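Search products
Enter keyword or code
Go

Skokley bathroom wall panels - Pale Beige, gloss

I'll be upfront, this is my favourite panel in the whole shop (and I've had to dust most of them at one time or another). It's a soft beige with faint streaks running up and down it in cream and light tan. Half our customers call it marble and the other half call it wood, and I've given up trying to settle it - it goes nicely with both!

The gloss finish bounces the light about, so it's a good one for a bathroom with a small window or none at all. I've also found it very forgiving next to clear glass and silver trim, where a stronger pattern can start to look busy.

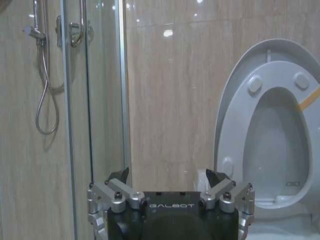 Sizes and prices

Panels come 730 mm wide and you can trim them with a fine-toothed saw, face up, taking your time over it. Each one is £81 including VAT. The matching silver edge strip is sold separately, product code 987, and the Lobo sealant we keep in stock is a decent colour match for the joins.

Putting them up

You can go straight over old tiles if they're sound and clean. I'd dry-fit the lot first and pencil a number on the back of each - I didn't do that in my own bathroom and spent a whole evening shuffling them about! Where one panel meets another you'll get a seam, so have a think about where you'd like it before you cut anything. Run sealant along the joint, wipe off the extra straight away and leave the shower alone overnight.

Cleaning

Warm water, a drop of washing-up liquid and a soft cloth. No scouring pads please, they'll dull the shine.

Samples are free, just ask for Ikechukwu Okeke at the counter or drop us a line with your address.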